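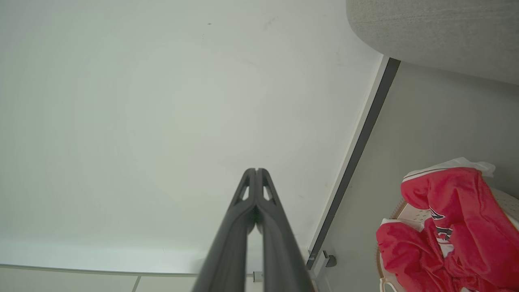 Figure 4.1 A plain white ceiling with a dark grey trim strip along its edge, and a light-grey wall beyond it.

Chapter 4
Looking Up: Ceilings and Their Edges

Most of us could describe the floor of the room we grew up in without much trouble. We remember the rug, the cold patch by the back door, the board that creaked if you came in late. Ask about the ceiling, though, and you will usually get a pause, followed by the word "white". I have put this question to evening classes in Drillthorpe for a good many years now (always on the first night, while people are still finding their pens), and I have grown very fond of that pause!

In the last chapter we spent a long time on walls, and you may be glad to leave them behind for a while. We shan't get away from them entirely, I'm afraid, as the most interesting part of a ceiling is so often the place where it comes to an end. A large flat surface is fairly forgiving in the middle. Along its edge it has to meet something else, and the two may have been made by different people, out of different stuff, in different weeks. The strip in Figure 4.1 is the sort of thing we shall be talking about: a narrow line of dark grey, with a thin pale border on the ceiling side, drawn between one quiet surface and another.

Older rooms dealt with the join rather more grandly. The assembly room at Hakurside, finished in 1795, has a plaster cornice so deep that a child could very nearly sit in it, and we shall visit it properly in Section 4.2. Zulmira Sampaio, who restored the ceilings of several town houses in Paredes and whose notebooks I shall be quoting from all through this chapter, wrote that she always began with the corners and let the middle wait. It is good advice for looking as well as for mending.

Plain ceilings deserve the same patience. Have another look at the figure and let your eye rest on the white part. It is brighter towards the centre and a little greyer to the left, and there are faint smudges on it, more of them towards the trim. A photograph can't tell us how they came to be there, but small marks of this kind are well worth writing down when you survey a room, and Section 4.4 gives you a simple way of doing so.

Before you read on

Choose a room you know well and, without going into it, sketch the line where the ceiling meets the walls. Put in any trim, fittings or cracks you can remember. Then take your sketch into the room, sit down somewhere comfortable and look up for 5 minutes, adding whatever you missed in a second colour. Saturday morning is a nice time for this, if the house is quiet. Keep the sketch safe, as you will need it again for Exercise 4.3.

4.1 Words for the parts of a ceiling

We had better begin with "soffit", a word that builders use freely and everybody else tends to avoid. It means the underside of almost any part of a building that you can stand beneath and look up at, whether that is an arch, a stair or the overhang of a roof.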